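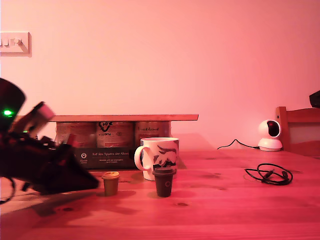

Jorkgate Allotment Association, minutes of the September meeting

We got going at 7:10 because the hall door was sticking again and I had to go around the back. Good turnout, more than in the summer, and it was nice to see a few of the new plot holders (hello! please keep coming, the meetings are usually shorter than this one). I took the notes again, so any mistakes are mine. If I've got you down as agreeing to something you didn't agree to, tell me before the next one.

Last month's minutes

Read and passed, with one fix. I had written that the bean poles behind the lower shed were free to take. They are not. They belong to the plot next to it and the owner would like them back, please, no questions asked.

Water

This took up most of the evening. The lower tank dropped very low in the hot spell and the people at the far end were carrying cans from the top tap, and I was one of them, so I may not be the most neutral note taker on this. Fladley came out to look at the pipe and their view is that the joint by the compost bays is weeping and wants replacing. They quoted $400 for the joint and a new shutoff, parts and labor. A couple of people felt we could do it ourselves over a weekend. Others remembered the last time we did it ourselves over a weekend. We voted and the Fladley quote went through, two against.

While the water's off we'll all need to fill up ahead of time. I'll put a note on the gate as soon as I have a date from them.

There was also a long chat about hoses left running. The rule is still the same: you stay with your hose. If you find one running with no owner in sight, turn it off and don't feel bad about it.

Rent

Rent stays put for the coming year. It's due by the end of the month, and I still have a stack of blank forms if you lost yours. Half plots are $20 and full plots are $30, same as before. Checks are fine, cash is fine, but please put your plot number on the envelope! I have one sitting in my kitchen drawer with the right money in it and no number at all, and I'd love to know who to thank.

The lease

I read out the letter from the landowners. Our lease runs to 2031 and they're happy to start talking about a new one early. They'd like a fresh map of the plots first, as the one they have still shows the old pond. I said I'd have a go at drawing one. If anybody has a long tape measure I could borrow, that would save me a lot of pacing up and down.

Seed order

We're going in with Fisent again this year. Their onion sets did well for nearly everyone, though the carrots were patchy up on the stony side, and we had a good ten minutes on whether that was the seed or the ground. (I think it was the ground. My neighbor thinks it was the seed. We share a path so we've dropped it.) Order sheets are in the shed on the nail. Fill in your own line and please write clearly, I ended up with somebody's leeks last time and ate the lot before I found out.

The potatoes will be a separate sheet after the new year.

Bonfires and compost

Bonfires are allowed from next month, after 5 in the evening, and only if the wind isn't blowing toward the houses. No painted wood, no plastic, no old carpet. We had a complaint in the spring and I'd rather not have to go and apologize again.

The left-hand compost bay is full and should be left alone to rot down. Use the middle one. The right-hand one is for leaves only, and whoever is putting cooked food in it is feeding the rats very nicely.

Harvest supper

Still on, still in the hall, bring a dish and your own plate. We have the hall from 4 o'clock to set up. There was a request for fewer zucchini dishes than last year and a good deal of laughing, and then four people offered to bring zucchini dishes. I've started a list and would be so happy to see some bread on it, or a pie.

Other business

The mower is back from repair and starts on the second pull. Please put it away with the fuel tap closed.

The lock code on the main gate changes at the end of the month. I'll tell people in person or by phone and won't be writing it down anywhere.

A request came in for a bench under the pear tree. Everyone liked the idea and we didn't settle who would build it, so it goes on the list for next time, along with the wobbly step by the shed.

We wrapped up at 8:50. Next meeting is in the hall at 7, and I'll bring the biscuit tin if somebody else can do milk.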